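# Workshop tips: trying out gripper fingers on everyday objects

Before buying a second set of fingers for a bench arm, test the ones you have on things from around the house. Catalog figures are given for clean metal blocks, and few of us pick up clean metal blocks. These are my working notes from comparing the Nandberg wide jaw with the Vekine angled jaw. Most of it applies to any two-finger gripper.

## Set up the bench first

- Clear the table and wipe it down. Grit under a fingertip changes the result.
- Clamp the arm base before you power up. A base that creeps will look like a bad gripper.
- Mark the start position with masking tape so both grippers begin from the same place.
- Do all the runs for one comparison under the same lights. If the window matters in your shop, close the blind.

## Pick test objects that are awkward in different ways

Books are good. They are heavy for their width, they lean, and the covers run from slick to rough. Paperbacks bend when squeezed and hardcovers don't. Put them in a desk organizer instead of a neat stack and you also find out whether the fingers are too thick to get between two spines.

Weigh everything on a kitchen scale and write the weight on a slip of paper. My lightest test book is 230 grams and the heaviest is 800. The light one slides out with either jaw. The heavy one rotates in the Nandberg unless the grip is below the middle.

## Force and speed

Start at the lowest force setting and go up one step at a time. Stop when the book lifts without turning. If the cover shows a dent, you have gone too far - go back 2 steps and look at the pads instead.

I do 12 tries per object per gripper. Fewer than that and one lucky pick can change the ranking. Keep the approach speed the same for all of them, even if one gripper could clearly go faster.

Clean rubber pads with a damp cloth between objects. Glossy covers leave a film. Don't use oil-based cleaner.

## Cameras

A wrist camera and a fixed camera answer different questions. The wrist view is the one to check when the jaw misses a spine, but it blurs while the arm is moving, so add a short pause above the object before closing. The fixed view is better for seeing whether the finger clears the side of the organizer on the way in. Mount it on something that isn't the bench, or every stop of the arm will shake it.

Log both with the same clock. I didn't on the first round and had to match clips by eye, which took an evening.
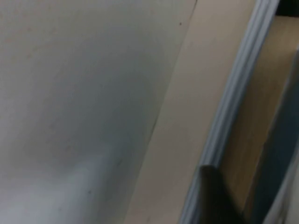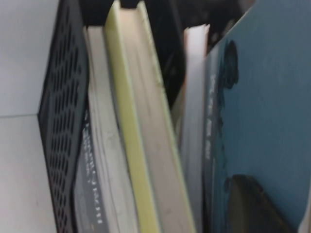
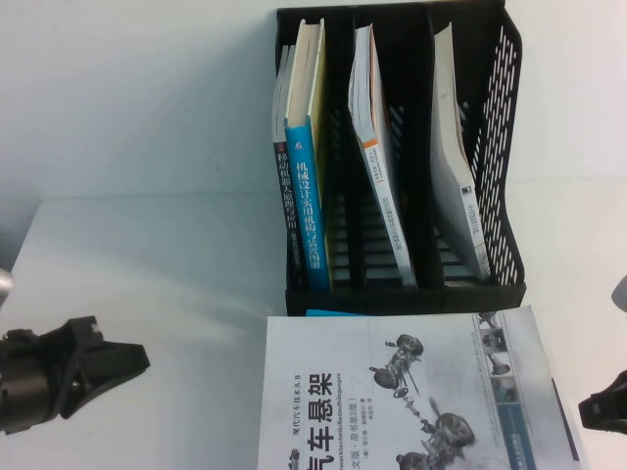
Uldis Hunt wrote in after trying the same routine with a Lewis controller. The pause before closing helped, he said, but only after he turned off the controller's smoothing, which was adding a delay of its own at the end of each move. He also puts the slick covers last in the order, so the pads stay clean for longer, and he would like to see a comparison with softer pads on the angled jaw. I have a set on order from Dratilitz and will add the numbers when they're in.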